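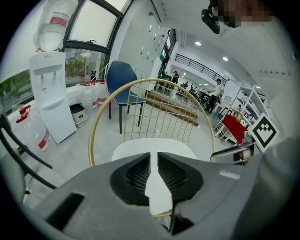 Photo: Koskela

I've wanted to write about hand-held grippers for ages, and in May I finally got my hands on two of them. You hold the thing out in front of you like a flashlight, squeeze, and a pair of fingers closes on whatever you're after. A camera rides along and records the lot, so an arm can learn the move from you later on. No arm needed while you do it, which means you can wander through a lounge, past the water dispenser and the lockers, picking things up as you go (and yes, people do look).

My pair were the Aston and the Pultia. I gave each one the same 70 grabs, using cups, pens, bottle caps, a sock and a horribly slippery bag of rice, and I kept score in a notebook.

The Aston is the one I liked right away. It's light, the trigger is soft, and I could go for nearly an hour before my wrist started to complain. The fingers meet dead square at the tips, so pens and caps were a joy. The sock was not! It kept sliding out sideways, and I dropped 17 of my 70 grabs, most of them soft stuff.

The Pultia feels like a power drill by comparison. I grumbled through the whole first afternoon with it. But the pads are grippier and the fingers give a little when you squeeze, and the rice bag came up on the first try – I may have cheered. Thin things are where it struggles. I chased one bottle cap all over a table and in the end pushed it off the edge.

Then there's the camera, and I'd pay more attention to that than I did. The Aston's lens is so wide that you get the whole room along with your fingertips. It looks messy, but when I fed the clips to Preltetti, the controller software I use at home, it kept track of where my hand was far better than with the Pultia's tighter view. A quick turn toward a blank wall and the Pultia clips were lost. I recorded 147 clips in all, counting the repeats, and nearly all the ones I had to throw out came from fast turns like that.

So which one would I buy? For small, hard objects, the Aston, no question. If your day is laundry and groceries, get the Pultia and do some push-ups first. I've sent the Pultia back and still have the Aston on my desk, and I'm waiting on a set of softer pads for it so I can have another go at that sock.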